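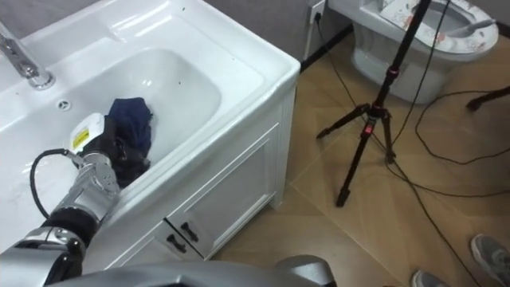 A bathroom vanity sink with a dark blue cloth in the basin.

Bathroom > Fixtures > Vanity sink

A vanity sink is a washbasin set into or on top of a cabinet, so that the bowl, the counter and a bit of storage all come as one piece of furniture. It is the usual choice for small family bathrooms, where it often stands right beside the toilet, and many people grow quite fond of having somewhere to tuck away the spare soap and towels (and the plumbing!) behind a pair of doors.

Most basins have a drain at the lowest point, closed by a stopper, and a small overflow opening higher up that carries water away if the faucet is left running. Widths vary a good deal, with larger family models reaching 900 mm or even 1250 mm.
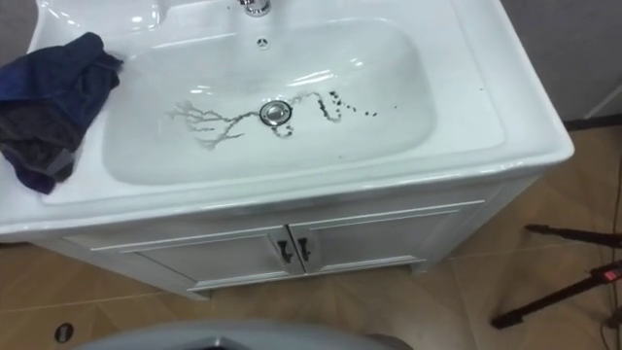
Photo: Halvard Sjöberg / Ramum Household Library

White ceramic is easy to live with, though it does show every speck, and dirt tends to gather around the stopper in thin streaks and trails of dark dots. A soft damp cloth and a little mild soap will lift most of it. Ingeborg Wiegand, in her much-thumbed household handbook, suggests wiping from the rim down toward the drain, then rinsing the bowl and going over the faucet last with a dry cloth to bring up the shine. Gritty powders can dull the glaze over the years and are best left in the cupboard.

Related articles
Pedestal sink
Overflow opening
Drain stopper
Cleaning cloths
Caring for chrome faucets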